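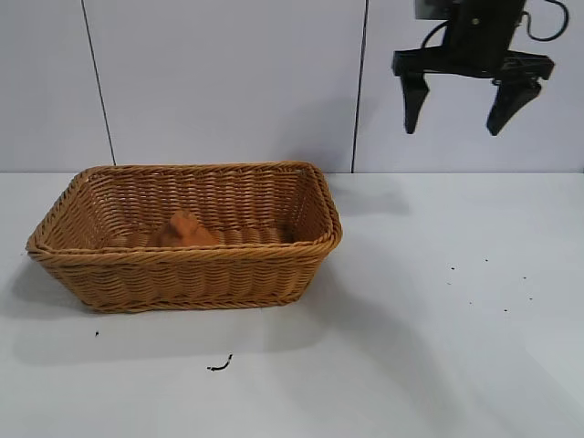 A woven basket with a braided rim on a white tabletop.

Unit 9: Specifying and Quoting Printed Business Forms

Readings for this unit: course packet, the chapter on multipart forms; the Garnano Paper sample book, available at the reference desk.

9.1 Scope of the unit

Unit 8 dealt with labels and tags. The present unit covers forms that a customer orders repeatedly: invoices, packing slips, work orders, receipts, and delivery records. Students will learn to gather a complete specification from a customer, to prepare a quotation from it, and to handle a reorder. Design software is covered in a separate course and will not be tested.

For the purposes of this course, a business form is any printed sheet or set of sheets with fixed wording and blank areas to be filled in by hand or by machine. A set is two or more sheets, called parts, that are joined and filled in together. A two-part form produces an original and one copy.

9.2 The specification sheet

Every quotation begins with a written specification. A telephone conversation may supply the information, but the information must be entered on the sheet before prices are requested from a manufacturer. The following items are required.

Quantity. State the number of finished sets. Customers often speak of sheets, and a customer who asks for 2,000 sheets of a two-part form may want 1,000 sets or 2,000. Confirm in writing.

Finished size. Give width first, then length. If the form has a stub that will be torn away, give both the overall size and the detached size.

Number of parts and paper for each part. List the parts in order from top to bottom, with color and weight. In carbonless sets the top sheet is coated on the back, the middle sheets on both sides, and the bottom sheet on the front. An error in the order makes the set useless.

Ink. State the number of colors on the face and on the back of each part. If the back carries terms and conditions, note whether they appear on every part or only on the customer's copy.

Numbering. Record the starting number, the position, and the color. Ask for the last number used on the previous order. Duplicate numbers cause serious trouble in the customer's accounting office and are a common cause of rejected jobs.

Marginal words. These are the words at the foot of each part that direct it to its destination, such as "Customer Copy" or "Accounting." They change from part to part and normally carry an additional charge.

Binding and finishing. State whether the sets are loose, padded, or bound in books. For books, give the number of sets per book and the type of cover. Punching and perforation should be shown on a marked sample with measurements from the nearest edge.

Packing and delivery. Include the number per package, the carton labeling, and the delivery address. A customer with several branches may require split shipments, and each should be listed.

9.3 Obtaining a sample

A used sample is more valuable than a blank one. A form that has passed through the customer's offices shows where people write outside the boxes, which fields are left empty, and which notes are added in the margin. The distributor's representative should request one completed copy of every part, with private information covered.

Consider the delivery record used by Allon Supply in the course packet. The printed form provides a single line for special instructions. On the completed copy, the driver's notes run across three lines and into the signature area. A representative who quotes only the existing form will match the competing price at best. A representative who proposes a larger instruction area has given the customer a reason to discuss the order.

9.4 Preparing the quotation

The distributor's selling price is built from the manufacturer's price, freight, any storage charge, and the distributor's margin. Students must keep two terms separate. Markup is calculated on cost. Margin is calculated on the selling price.

Worked problem. A manufacturer quotes $454 for a job, freight included. The distributor requires a margin of 40 percent. The selling price is the cost divided by 0.60, or $756.67. Adding 40 percent to the cost gives $635.60, a margin of less than 29 percent. Students who confuse the two methods will lose marks on the assignment in the same way that a distributor loses income.

A quotation should contain the full specification, the price, the period for which the price is held, the expected production time after proof approval, and the trade terms on overruns and underruns. The last item must be explained to new customers before the order is placed. Presses do not stop at an exact count, and manufacturers commonly reserve the right to ship and bill a stated percentage above or below the quantity ordered. Where a customer cannot accept an underrun, the words "no less than" must appear on the purchase order, and the price may rise.

9.5 Proofs

The customer approves the proof. The distributor checks it first. Read the proof against the specification sheet and against the marked sample, in that order. Telephone numbers, postal addresses, and web addresses should be read aloud by one person and followed by another. A signed proof transfers responsibility for wording to the customer, but it does not excuse the distributor from an error in paper, size, or numbering.

9.6 Reorders and stored forms

Reorders are classified as exact repeats or repeats with changes. No order may be entered as an exact repeat until the customer has confirmed that the wording remains correct. The previous job number, the last form number used, and the stock remaining should be recorded at the same time.

Many distributors store forms and release them as needed. Tokarz Business Forms, the subject of the case study, bills the full order at the time of production and charges separately for each release. Its branch in Bolville bills on release. Students should come to class prepared to discuss the effect of each method on cash flow, and the position of the distributor when a customer changes its address while stored forms remain.

9.7 Assignment 2

Using the work order reproduced in the course packet, complete a specification sheet and a one-page quotation at a 40 percent margin. Attach a list of the questions you would put to the customer before requesting a manufacturer's price. The assignment is due in April, at the start of the first class meeting of the month. Work submitted without a specification sheet will be returned unmarked.

Terms for review: carbonless, marginal words, overrun, padded set, part, release, stub.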